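Braritside Young Readers: Calendars and Festivals

Why does Easter move?

By Achilleas Vasilakis
Updated 6 Aug 2018

Christmas Day has the same date every year. Easter does not. One year it arrives before the end of the third month, and another year it is well into April. The date is not chosen by a vote or by the weather. It is worked out with a set of rules, and anyone who can divide can follow part of the working.

Words to know

Lunar: to do with the moon.
Solar: to do with the sun.
Equinox: a moment when day and night are close to the same length all over the world. There are two in each year.
Computus: the old Latin name for the calculation of the date of Easter.

The basic rule

Most churches in Canada use this rule. Easter is on the first day of the week that comes after the first full moon on or after the equinox. If that full moon falls on the first day of the week, Easter is held one week later.

The rule has three parts: a sun part (the equinox), a moon part (the full moon) and a week part. Each part repeats at its own speed, and the three speeds do not fit together neatly. That is why the date moves so much.

For people in the northern half of the world, the equinox in this rule is the one that starts spring. In the southern half it is the one that starts autumn. The calculation is the same in both places.

The sun part

The earth takes a little less than 365 and a quarter days to travel once around the sun. The equinox can therefore fall on slightly different dates in different years. To keep things simple, the church calculation does not use the real equinox. It uses a fixed date, day 21 of the third month, every year.

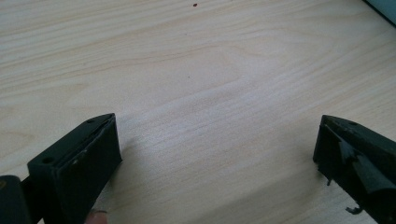
A fixed date has one large advantage. The real equinox happens at a single moment, and at that moment it may be one date in Vancouver and the next date in Athens. If each city used its own clock, two cities could end up with two different Easters. A fixed date gives the same answer everywhere.

The moon part

The time from one full moon to the next is a bit more than 29 and a half days. Twelve of these lunar months add up to 354 days, which is eleven days short of an ordinary year. A full moon that falls on a certain date this year will be eleven days earlier next year.

Long ago, people who watched the sky found a useful pattern. After 19 years, the full moons come back to nearly the same dates in the solar year. This is called the Metonic cycle, after Meton, an astronomer who lived in Athens. It was also known in Babylon.

Because of the cycle, the people who made church calendars did not have to go outside and look at the moon. They made a table with 19 rows. Each row gave the date of one full moon. When they reached the last row, they went back to the first.

The full moon in the table is called the Paschal full moon. It may be a day or so away from the real one – and when the two disagree, the table is used.

Finding your row

Each row of the table has a number, called the golden number. The steps for finding it are short.

Step 1. Take the year and divide it by 19.
Step 2. Keep the remainder, which is what is left over.
Step 3. Add one.

Try it with the year 1000. Nineteen goes into 1000 fifty-two times, with 12 left over. Add one and the golden number is 13. Someone writing a calendar for that year would have looked at row 13.

The smallest golden number is one, and the largest is 19. If there is no remainder, the answer is one. It can never be zero.

The week part

When the Paschal full moon is known, the last job is to move forward to the first day of the following week. This takes at least one day and at most seven. An ordinary year is 52 weeks and one day long, so every date slides forward one weekday each year, or two when a leap day gets in the way. Old calendar makers gave each year a letter of the alphabet to keep track of the slide.

Put the three parts together and there are 35 possible dates for Easter. The earliest is the 22nd day of the third month. The latest is the 25th of April. Both of these are rare.

Why are there sometimes two Easters?

Many Orthodox churches, such as those in Greece, often celebrate Easter later than other churches do. They follow the same basic rule, but with an older calendar called the Julian calendar.

The Julian calendar has a leap year every four years, with no exceptions. This makes its average year eleven minutes too long. Eleven minutes is a small error, but it is added again every year. In 1000 years it grows to more than a week.

In 1582 a corrected calendar, the Gregorian calendar, was brought in. It leaves out some leap years. It is the calendar on most classroom walls today. The Julian calendar now runs thirteen days behind it, so the Julian equinox date lands on the third of April in the newer calendar. The two systems also use different tables for the moon. In some years both sets of rules give the same date. In others the results can be as much as five weeks apart.

Other days that move

Easter carries many other days along with it. Ash days, palm days and Pentecost are all counted backward or forward from Easter, and so they move by the same amount. In churches that change the colours of their cloths and robes through the year, the moving dates also decide when each colour is put away and the next one is brought out.
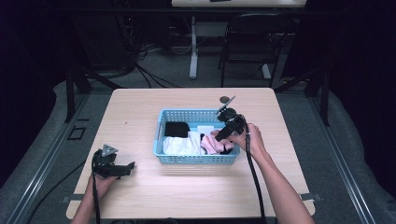
Cloths in a light blue plastic basket.

Purple is commonly used for Lent, the season before Easter. White or gold is used for Easter itself, and red for Pentecost. Customs differ from church to church, and some use very few colours or none.

Other religions have their own ways of fitting the moon to the year. The Jewish calendar adds a whole extra month in seven years out of every 19, so that Passover stays in the right season. The Islamic calendar is fully lunar and adds no extra month. Ramadan therefore moves through all the seasons.

Something to try

Find the golden number for the year you were born. Then find it for the year in which you will turn 19. Compare your two answers and explain the result, using the word "cycle".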